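Kendton Travel Boards > Where to Stay > Hotels, general

Thread: Is a "room upgrade" ever worth paying for at the desk?

halfboard_harry
Checked in at the Tilau on the river side of Kendton last week. Clerk slides a laminated card across the counter with the air of a man selling me a kidney. For $20 a night I can go from Standard to Superior. I ask what's superior about it. He says, "It's the Superior." We went back and forth like that for a while.

I paid, because I am weak and it was late. Three nights, so 60 bucks plus whatever tax they rub on it. As far as I could tell the difference was a slightly higher floor and a second kind of tea. So my question for the board is whether anyone has ever paid for one of these and felt good about it the next morning.

mrs_luggage
Once. It was $20 well spent and got me away from the ice machine. Every other time I've been handed the same room with a different adjective.

Quiet is the only thing worth paying for. Views are dark half the time and you're asleep for the rest.

tollroad
Disagree about views. If I'm in Prakport I want to see the harbor, that's the whole reason to go to Prakport. Lord knows it isn't the food.

mrs_luggage
The food in Prakport is fine if you don't order the fish.

tollroad
It's a harbor.

mrs_luggage
I'm aware.

pennywise_pat
Harry, did you ask for the upgrade free first? I always do. Something like "is there anything nicer open tonight?" and then I stop talking. Clerks hate silence. It works maybe one time in four, more in February when the building is empty and they're lonely.

halfboard_harry
I did not. I said "oh, okay" and got my card out. My family will tell you this is how I buy cars too.

For the record, the bed was good. White on white with a bit of gray piping on the pillows, which I suppose is where the money went.
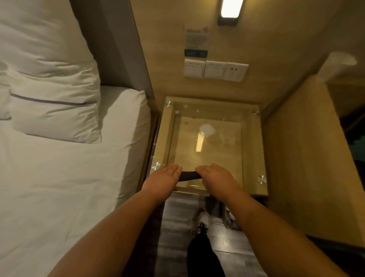 Reply from tollroad: what the words mean

I used to do group bookings, so let me save everyone some time. Standard means the rooms they have the most of. Superior means the rooms they also have a lot of. Deluxe has a chair. Executive has a chair and a desk you can't plug anything in near. Junior Suite is one room with a sofa in it. A Suite has a door somewhere in the middle, and you are paying for the door.

The names aren't regulated by anybody. A hotel can call the boiler room Premier if it gets a bed through the hatch.

nightdesk_9
I work a front desk (not that one) and I'll stick up for the man with the laminated card. We get told to offer it to every single arrival. If I don't offer, I hear about it. Half of us have never been upstairs, so no, he could not tell you what's superior.

Also, pat, the silence trick. We all know the silence trick. I have stood there in silence with a guest for so long that the phone rang and we both jumped.

pennywise_pat
And did they get the room?

nightdesk_9
...yes.

kettle_descaler
What bothers me is when the upgrade is priced as a percentage of nothing. At the Kuhlmann I was quoted $297 for the plain room and $699 for the suite, same night, one floor apart. I asked to look at both. The suite had a bathtub and a bowl of green apples. I don't know what you'd have to do to an apple to get it to that price.

tollroad
The suite at the Kuhlmann is for people whose company is paying. You were never supposed to do the subtraction.

kettle_descaler
I always do the subtraction. It's why I travel alone.

mrs_luggage
I'll say one thing for the bigger categories, which is that you get a proper table. I don't need a sofa. I need somewhere to put down a drink and a takeout box that isn't the bedspread or the top of the minibar. My rule now is that I email ahead and ask if the room has a table you can eat at, and I'll pay a little extra for it. A small round one is plenty.

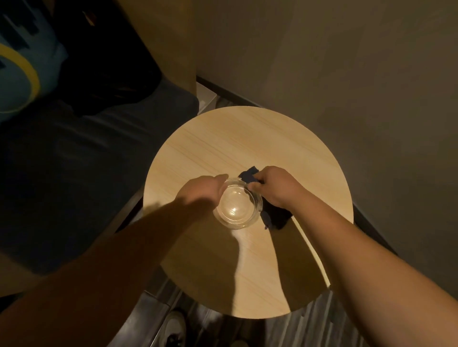 You'd be amazed how many places write back to tell me about the gym.

halfboard_harry
Okay, this has shifted me on the table question. I'd have paid for that and never have noticed it on the card. What the card said was "enhanced comfort."

tollroad
Still voting for the view.

pennywise_pat
Does anyone know if the loyalty thing at the Tilau gets you bumped up? The leaflet says 200 points for a "category enhancement," and I have 200 exactly. I've been sitting on them like an egg.

nightdesk_9
Use them. Programs change and the points go poof. But call the hotel directly the morning you arrive, don't do it in the app. The app will cheerfully enhance you from a twin to a double.

mrs_luggage
And ask about the ice machine.

pennywise_pat
Calling Tuesday. I'll bring the silence as backup.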